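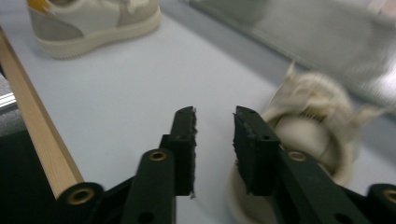 Mudgway Shared Workroom
Shoe bench and small rack, walk-round check
Date: Oct 11, 2024
Checked by: Francine MacLeod
Copy to: Hemant Dhillon, Thijs Van Acker

Marks: OK / FIX / WATCH / N/A. Comment on anything not OK. Comment on OK ones too if you feel like it, I do.

1. TABLE

1.1 Top level, no rocking - OK. Leaned on all corners.
1.2 Surface clean, no grit - OK. Wiped before I started, grey cloth not the blue one, blue one is for the sink.
1.3 Edge strip tight, no splinters - WATCH. Wood-colored strip, ran a hand along it with a glove on. Snagged once on the long side. Light sand next visit.
1.4 Legs and bolts - OK. One bolt took a quarter turn.
1.5 Load label readable - FIX. Label gone. Lyle has spares in the Grasberg drawer.

2. RACK

2.1 Corner joints pushed fully home - OK now. One was out by a hair, pressed it back in.
2.2 Tubes, cracks or cloudy spots near joints - OK. These are clear so look against something dark, cracks hide otherwise.
2.3 Sheet flat enough, not torn - OK. Slightly wrinkled, was like that in July too. Not a fail. Stop writing it up as a fail pls.
2.4 Sheet edge wrapped round front rail - OK.
2.5 Feet sit flat - OK.
2.6 Nothing heavy on the sheet - OK. Limit is 900 g on our sheet, Chantal wants it taped to the rail. Agree. Not done.
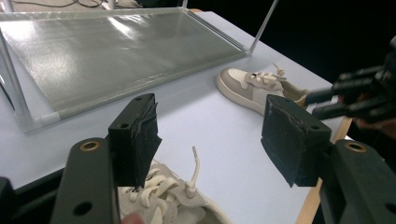

Sec. 2 and 3. Rack on table, sneakers in front.

3. SHOES

3.1 Pair complete and matching - OK. Cream sneakers.
3.2 Soles clean before they go on the table - OK. Checked the grooves with the soft brush.
3.3 Laces tucked so they dont catch - WATCH. Tuck means inside the shoe, all the way in.
3.4 No shoes hanging over the edge - OK. Keep a hand width back. They do get knocked.
3.5 Tag number matches the log - OK. 52, both shoes.
3.6 Smell / damp - OK. Put a hand in each one, dry to the toe.
3.7 Spray used - N/A. If you do use the Fluketti spray, window open first and write it down.

4. FLOOR AND CABLES

4.1 Walkway clear - WATCH. Fine on the door side. Behind the table not so much.
4.2 Cables off the floor or covered - FIX. Black cables looped on the floor behind the rack. Trip risk for anyone going round the back. Clip them up or get a Grolterar cover. Second time I've written this.
4.3 Plugs not left lying loose - FIX. Goes with 4.2. Anything unused gets unplugged at the wall and put in the bin on the shelf, not on the floor.
4.4 Outlet covers - OK.
4.5 Floor dry - OK.

5. GENERAL

5.1 Lights - OK. One tube slow to start.
5.2 First aid box - FIX. Only 4 bandaids left. Ordered a box of 24.
5.3 Extinguisher tag in date - OK.
5.4 Exit sign - OK.

TO DO
Cables, 4.2 and 4.3 - Hemant, before the room is used again
Load label, 1.5 - Lyle
Weight note on rail, 2.6 - Chantal
Edge strip sanding, 1.3 - me
Bandaids, 5.2 - orderd, Thijs to pick up

Didn't get to the tall cabinet, key not on the hook. Whoever has it, put it back. Will do the cabinet seperately and add a sheet.

F. MacLeod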